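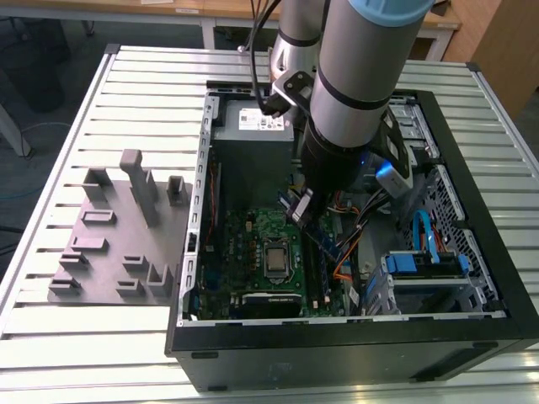 Why Does the Sea Go Away? Tides for Young Travelers

Maybe you have been at the beach with your family and you noticed a strange thing. In the morning you put your towel near the water. After lunch the water was far away, and there was a big field of wet sand in front of you. Where did the sea go?

It did not go down a hole. It went out with the tide, and later it comes back.

What is a tide?

A tide is the slow rising and falling of the sea. When the water is at its highest place on the beach, we say it is high tide. When it is at its lowest place, we say it is low tide. On most beaches of the world there are two high tides and two low tides in a little more than one day.

Who moves the water?

The Moon does most of the work. The Moon is very far from us, but it is big, and it pulls on the Earth. This pulling is called gravity. It is the same kind of force that brings your ball back down when you throw it up.

The sea can move easily, so it makes a bulge on the side which is near the Moon. A bulge is like a very wide, very low hill of water. There is a second bulge on the other side of the Earth. The Earth turns around, and your beach passes through one bulge and then through the other.

The Sun pulls also. When the Sun and the Moon pull along the same line, the high tides are higher and the low tides are lower. These are called spring tides, but they have nothing to do with the season. They come at the new moon and at the full moon.

Why is the tide later every day?

The Earth needs 24 hours to turn around one time. But during these hours the Moon has also moved a little on its path. Your beach must turn a bit more to catch it. For this reason the high tide usually comes later tomorrow than today.

A visit to Odness

At Odness the beach is very flat. At low tide you can walk 100 big steps on the sand and your knees are still dry. This is the best time for looking in the rock pools, which are small holes in the rocks where the sea water stays. You can find crabs, snails and little fish there. Look at them, then put back every stone the way it was.

At Drimerton the shore is steep. The water goes up and down there too, but you do not see so much sand appear.

Before you go

Ask an adult to look at the tide table. It is a list that tells the time of high and low water for each day. Go to the rock pools while the water is still going out, and walk back before it turns. Never go alone. The sea can come in behind you, even when it looks calm in front.

Something to try in March

Draw the Moon every evening when you can see it, and write the time of high tide next to your drawing. Which shape has the Moon when the tides are the highest?

New words

Tide: the rising and falling of the sea.
Gravity: the force that pulls things together.
Bulge: a place where something swells out.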